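Sunday, November 3, 2019

I turned up for my first perimenopause appointment with a notebook, which should tell you what kind of patient I am. The clinic in Sturport had given me a questionnaire of 2 pages, and I had answered it in small handwriting, with arrows. The nurse practitioner read it all the way through while I sat there on the crinkly paper and studied a poster of the pelvis.

I had been putting this off since May. That was when I started waking up at 4:45 every morning, boiling, with my heart going like I'd run for a bus. I blamed the mattress. Then I blamed the wine, and gave up the wine, and was boiling and in a worse mood.

## What I wish I'd read first

Most of what I knew came from my mother, who called it "the change" and would only discuss it in the car. The rest came from a forum where one thread on night sweats had 2,401 replies. I read 576 of them in one sitting. A good third were people recommending magnesium to each other, and one was a very long argument about a cat.

So I went to the library and took out three actual books. The fattest runs to 445 pages and has an index, and I could have wept. Under "periods, irregular" it told me that mine could get closer together before they got further apart. I'd had two in one month and had been quietly planning my funeral. (I still mentioned it to the nurse practitioner. She wanted to know about any bleeding that was very heavy or came in between, and so will yours.)

## The appointment itself

It took half an hour. She asked about sleep, mood, sex, my family's history of clots and breast cancer, and whether I smoked. She took my blood pressure twice, the first reading having been taken while I was talking. We went over hormones, non-hormonal pills and doing nothing for now. I said I'd think about it, and she didn't sigh, so I'm going back.

She also told me to write down what happens at night for a few weeks. I keep the list by the bed. It's mostly times and swear words.

## Small things, in no order

- Two thin covers beat one thick one. My husband has the old comforter and I have whatever I can kick off.

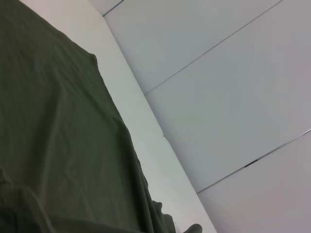 - The Strebel desk fan, on the nightstand, pointed at my neck. It rattles on the high setting. I've stopped caring.
- Coffee before noon only. I resent this one and can't swear it's doing anything.
- The Monday walk out to Rurkanden and back with two friends my age. We complain the entire way, uphill included, and I sleep better on Mondays.

My follow-up is in three weeks. I've already started a fresh page in the notebook, and so far it has nine questions and a drawing of the fan.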